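4.2 The robot and its daily care

The machine used in all of the bedroom work is a two-armed humanoid that we have come to call Arkham, after the label that somebody stuck on its shipping crate. It has silver-gray arm housings, dark rotary joints between them, and a pair of jointed hands that were bought separately and fitted by our own technician, Detlef Görtz. We mention the hands first because, of all the parts of this robot, they are the ones that have asked the most of us, and a reader who wants to set up a similar station would do well to set aside time for them from the very beginning.

Each hand talks to the forearm over a short external cable at the wrist. The supplier offers an internal route for this cable, and we used it through the first month, but every change of a finger tendon then meant opening the forearm as well, and a job that should have fit in before lunch took up most of a day. Since April the cables have run outside, with enough slack to let the wrist go through its full turn. The price we pay is a loop that can catch on things. Soft goods are the worst for this, as anyone who has ever pulled a sweater over a wristwatch will know, and so the loop has become one of the items that we look at every single morning.

The bedroom station itself is simple. A bed with a white sheet stands on a wood-look floor, with a nightstand at the far side, and the robot is brought up to the near corner of the mattress. The main task is picking up garments and towels from the bed. We favor dark cloth on the white sheet while tuning the grasp, as the edge of the cloth is then easy to find in the head camera, and we move to lighter laundry only once the hand is behaving well. In Figure 7 the right hand has hold of a crumpled black cloth while the left is held open at the side of the bed, and the cable loops can be seen at both wrists.

Figure 7. Head-camera view at the bedroom station, with the right hand gripping a black cloth on the sheet and the left hand empty.

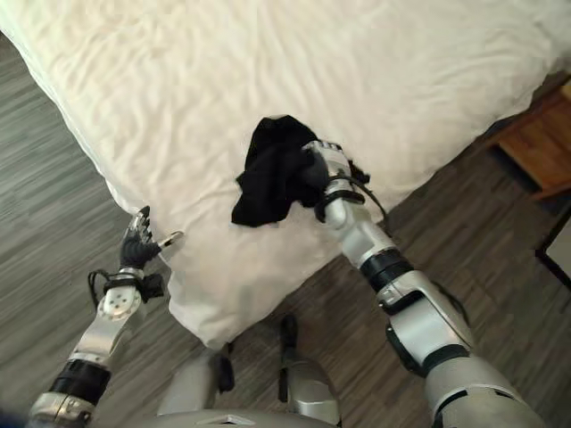 4.3 Morning check and wrist cable replacement

The morning check is done with the robot powered but with its arms in the low-torque mode, so that a person may move them by hand without a struggle. Imani Ostrowski wrote the first version of it on the back of a packing list, and it has grown a little since then, though we have tried hard to keep it short enough that people really do it. The operator turns each wrist slowly from one end stop to the other and watches the cable the whole way round. The loop should open and close freely and should never be drawn tight across the joint. After that the fingers are closed and opened one at a time, and the operator listens. A dry tendon makes a faint creak well before it shows up in the position error, and we have learned to trust our ears on this point more than we expected to.

Next comes lint. Cotton sheds a great deal more than we had planned for, and the fibers work their way into the gaps at the base of the fingers. We clean these with a soft brush and a small vacuum nozzle. Compressed air was tried and given up, as it seemed to push the lint deeper into the knuckles.

The cable is replaced after 800 grasps, or sooner if the jacket shows any whitening at the bend. We arrived at this figure by keeping a log. Over the period covered in this paper the log holds 267 entries of all kinds, from a loose screw to a full hand swap, and 129 of them have to do with the wrists or the fingers. Before we shortened the replacement interval we had 9 faults in which a hand dropped off the bus in the middle of a grasp, and every one of those was traced to a broken conductor close to the hand-side plug. The arm joints, by comparison, have given us very little trouble.

To change a cable, the robot is shut down fully and the forearm is rested on a padded stand. The hand-side plug is released first and the forearm plug second. Görtz is very firm about the order, having bent a row of pins by doing it the other way around with the hand hanging free. The new cable is seated, given one relaxed loop, and held at the forearm with a fabric tie pulled only finger-tight. We then run the wrist through its range again, in low torque, before the hand is allowed anywhere near the bed.

A zero calibration of the fingers is needed after any hand swap, but we have found that it can safely be skipped when only the cable has been changed. The offsets are stored in the hand itself and we saw no shift in them across repeated replacements. Readers whose hands keep their offsets in the arm controller should check this for themselves before following our example.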